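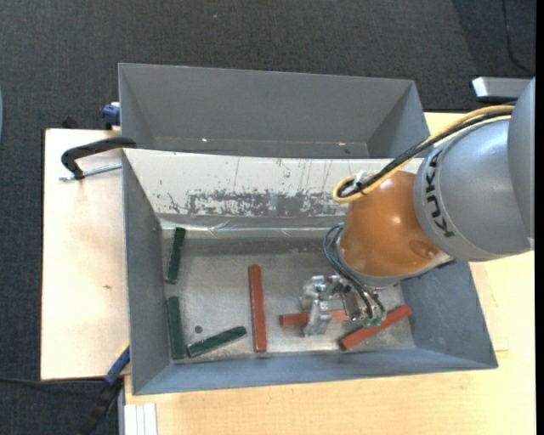 Grasp Order Planning for Bin-to-Bin Block Transfer

Final Project Report
Rillwood Robotics Laboratory
Submitted by Vernon Poirier
July 10, 2019

1. Purpose

The project set out to write a planner that decides which block in a bin should be picked up next. The earlier laboratory program, Baltier, always chose the block with the highest detection score. It often selected blocks whose neighbors left no room for the gripper fingers to open. The new planner, named Dellia, checks finger clearance before any motion is sent to the arm.

2. Method

The work used the KUKA arm, a two-finger gripper and red and green wooden blocks placed in a gray bin with sloped sides. The perception module fits a rectangle to each block and reports its center, angle and length. Dellia then tests grasps across the short side of each rectangle at steps of 10 degrees in wrist tilt. A grasp is rejected if either finger would touch another block or a bin wall. The remaining grasps are ranked by clearance, and the best one is passed to the Gauthier motion library, which computes the approach path.

Stains on the bin walls caused false detections in the first version. Color limits were set again in March, and a mask was added so that only the bin floor is searched.

3. Results

The planner was tested on 31 block layouts. It cleared the bin without operator help in 29 of them. In the other two, a block rested against a sloped wall and no grasp passed the clearance test. The program stopped and reported the condition, as required by the laboratory safety rules. Across all testing, more than 1180 grasps were logged.

4. Remaining Work

A push motion should be added for blocks near the walls. The rectangle fit also assumes that blocks lie flat, and stacked blocks are not handled. Source code and logs are stored in the laboratory archive under the project name.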